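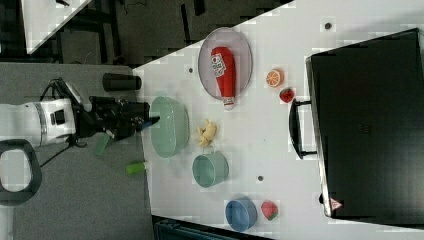

Manaia Baxter says she came to her first Lowther supper for the soup and stayed for the arguing. She wrote to us after last season, and with her permission we are borrowing a bit of her letter, as it says what we do better than our old flyer did: "I sat down next to a man who wanted to talk about whether dumplings should ever be fried, and two hours later I had his grandmother's recipe on the back of a bus ticket. I've made it nine times."

We are looking for home cooks to join the Lowther Recipe Swap, starting in September, and we would love to hear from you – yes, even if the only thing you make well is rice pudding.

What it is

The Swap is a cooking group with a long memory. Over the past few years our members have handed in 282 family recipes, and we cook our way through them together on Monday evenings, arguing and tasting as we go. Some came to us neatly typed. Plenty came as a photo of a stained index card with half the amounts missing ("flour, enough"), and those are the ones we have the most fun with! A cook takes the card home, tries it, brings the result in, and the table decides what "enough" probably meant.

This season we want to get 100 of them tested properly and printed in a spiral-bound book, with the stories left in. That's a lot of cooking, and the current group can't eat that much on its own.

Who we want

Anyone over 18 who cooks at home and can get to Lowther on a Monday. You don't need training, a big kitchen or fancy knives. We'd be especially happy to meet people who bake bread, people who pickle things, and anybody who grew up with food that isn't in our pile yet. We have far too many apple cakes and hardly any fish.

If you don't eat meat, or can't have nuts or gluten or dairy, please come anyway and tell us when you sign up. Eleni Stojanović runs a vegetarian table that has got so popular that the meat eaters keep drifting over to it.

What you'd be doing

Each cook takes on 5 recipes between September and the spring. You cook each one at home at least twice, write down what you did (real amounts, real oven temperatures, how long it took with the phone ringing), and bring one batch to a supper. We give you a test sheet to fill in. It's a page long and has a large box at the bottom for complaints.

At the suppers you eat, taste other people's dishes and say what you think. Doors open at 6:30 and we're usually washing up by nine. Everybody washes up.

What you get

We pay back what you spend on ingredients, up to $200 for the season, so keep your receipts. You also get dinner, two copies of the finished book with your name in it, and a standing invitation to the pie night, which is loud and runs late.

There's no fee and no wage. If the cost of the bus or a babysitter would keep you away, tell us – we have a little money set aside for that and we'd like it used.

How to join

Send a note to Asabe Ogundipe at the Swap desk, Lowther Hall, or drop it in the green mailbox by the side door. Tell us your name, how to reach you, anything you can't eat, and one dish you'd cook for a friend who'd had a bad week. Half a page is plenty. Some 30 places are open, and new cooks can bring a friend to the first supper to see how they like it.

Cameron Pearce will call everyone back before the season starts. He will ask about the dish, so have the recipe handy.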